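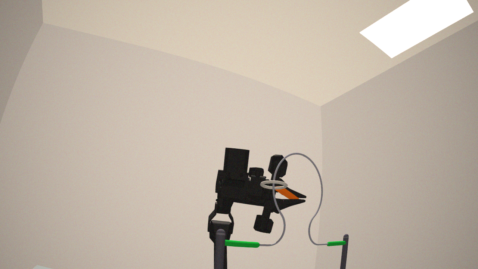 The wire course in the simulated cell: thin gray wire between two posts, green sleeves, white ring, and the gripper with its orange finger pad.

Workshop tips: keeping a ring-and-wire cell in good order

We have a small bench cell in our workshop, and before we change anything on the real bench we try it first on the screen. The exercise is simple to explain. A ring must travel along a bent wire from one post to the other and must not touch it. It is the old game from the school fair, but the robot does it. The tips below were collected during one year, mostly after something went wrong. The arm is controlled with a Rotex cabinet and the posts are from Csonka, but most of this should be good for other makes too.

Before you switch on

Wipe the posts and the sleeves with a dry cloth. Do not use kitchen spray. It leaves a film, and the wire end then turns in the sleeve when it should stay still.

Push each wire end with one finger. If it moves, tighten the small screw under the sleeve by a quarter turn and push again. I once tightened by a full turn and cracked the sleeve, so please go slowly.

Look at the wire from the side and from the top. A wire that looks correct from the side can lean to the back by a lot.

Bending the wire

Bend over something round. A jar lid is fine for the big curve, and for the S-shaped part I use the handle of a wooden spoon. Pliers make small marks, and the ring will catch on every mark.

Make the high arch first and the small bends after. If you start with the small bends, you will pull them open again when you form the arch.

Leave 38 mm of straight wire at each end before the first bend. Of this, 13 mm goes inside the sleeve and the rest is the place where the ring can start and finish. We had it shorter before, and the ring was always touching the sleeve at the start.

Keep the old wires. Hang them on a nail with a piece of tape that says which program they belong to. We threw away a good one in July and I needed two evenings to make it again.

The finger pads

Pads become shiny before they become thin. When you can see a reflection of the lamp in the pad, it is time to clean it. Warm water, one drop of dish soap, a soft toothbrush, and then let it dry in the air. Do not put it on the heater.

We change the pads after 2,000 runs, also when they look good. Write the number on the inside of the cabinet door with a pencil. Change both pads together, even if only one is worn. With one new and one old pad the ring sits a little crooked, and you will look for the mistake in the program for a long time.

Choose a pad in a bright color if your supplier has it. Ours come from Piltance. On a black gripper a dark pad is very hard to check, and small tears stay hidden.

Teaching the path

Run at low speed first. After every change of wire I do one run at 13 percent, one at 38 percent, and only then 100. It is boring but it saves wires.

Put more points in the curves and fewer in the straight parts. My first path had all points at equal distance, and the ring was cutting the corner at the top of the arch.

Turn the ring together with the wire. The flat side should always look along the wire. If the program moves the ring correctly but forgets to turn it, it will touch in the S-curve every time.

Watch the fingertips too, and not only the ring. Pointed jaws reach farther than you think, and they can hit the wire on the way down from the arch while the ring is still free.

The model on the screen

Measure the real posts again each time you move them, and type the new numbers into the model the same day. If you wait until tomorrow, you will forget.

Give the parts different colors in the model. Green sleeves and a white ring are easy to find against plain walls. We had everything in gray in the beginning and I could not see where the sleeve finished and the wire started.

Save a copy before you change the light or the walls. These things do not move the robot, but it is easy to click on a post by accident and shift it.

If the ring touches and you do not know why

Check in this order: the wire ends, the pads, the posts, the screws of the gripper, and the program last. In our shop it was the wire end most of the time.

Clean the wire with a little alcohol on a paper towel, from one end to the other in one direction. Wait until it is dry before the next run.

Storing

Open the gripper before you switch off, so the pads are not pressed together during the night. Cover the bench with an old bed sheet. We have a proper cover from Clodier, but it is stiff and it pulled our wire out of shape two times, so now it covers the drill.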